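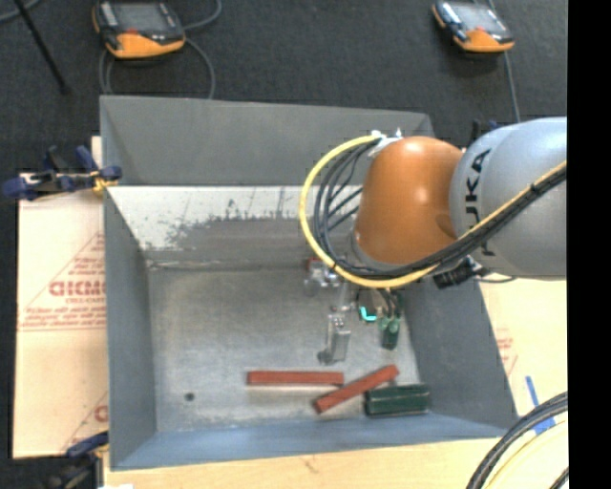 Can a robot do the boring jobs yet?

I've worked in packing and dispatch for most of my adult life, and the question I get at barbecues is whether a robot is about to take my job. My sister-in-law asks a different one, which is when she can buy something that will pick up after her kids. I think they're the same question. Both come down to whether a machine can reach into a mess, get hold of one thing and put it somewhere sensible.

Picking things out of a bin is where a lot of people start. Three blocks on the floor of a big grey bin, two reddish-brown and one dark green, and a KUKA arm coming in over the side with its gripper pointed down at the job. A toddler would have that bin empty before you'd sat down.

It's harder than it looks, and the walls are a good part of the reason. If a block is out in the open, the gripper can come at it from nearly any direction. Once it's against a wall or another block, there may be no room for a finger to get down beside it. You or I would flick it out with a fingertip without thinking. A robot has to have been given some way of nudging things first and grabbing them second.

We had a go at this at work. I'm at Brivier, which ships plumbing fittings, and in January we trialled a picking cell from a company called Kokance. It had one arm, one bin and one conveyor. On the best shift it managed 278 picks in an hour, on a single size of brass elbow. With mixed stock it dropped to 125, and someone had to go over and free it up 4 times before smoko. A decent picker does better than that and can also answer the phone.

What I did like was that it didn't get a sore back. The bottom of a deep bin is the worst part of my day. If the robot took the last layer of every bin and left the rest to us, I'd sign for it tomorrow. That isn't how they're sold, though. They're sold as replacing the whole station, and then everyone is disappointed.

At home I reckon we're further off again. A bin at work stays where you bolt it, and the stock is on a list. My laundry floor has school jumpers, a dog lead, half a puzzle and whatever came out of the pockets. I went to a home show on a Monday night and watched the Plosora stand, where a machine on wheels was folding tea towels. It took 20 minutes to do a small pile. They were all the same tea towel, too, and the folding was neat enough.

There's a forum I read, run out of the Gulyás workshop, where people post their own attempts with second-hand arms. Most of the posts are about cables catching on things, and grippers that hold a block well and drop a sock. I find those more useful than the brochures.

So my answer at barbecues is that they can do a bit of the shop floor now, if you tidy up the job for them first. For the lounge room, keep the toy box and keep yelling at the kids. The Kokance cell is coming back for another trial once they've changed the fingers, and I've asked for it to be put on the deep bins this time.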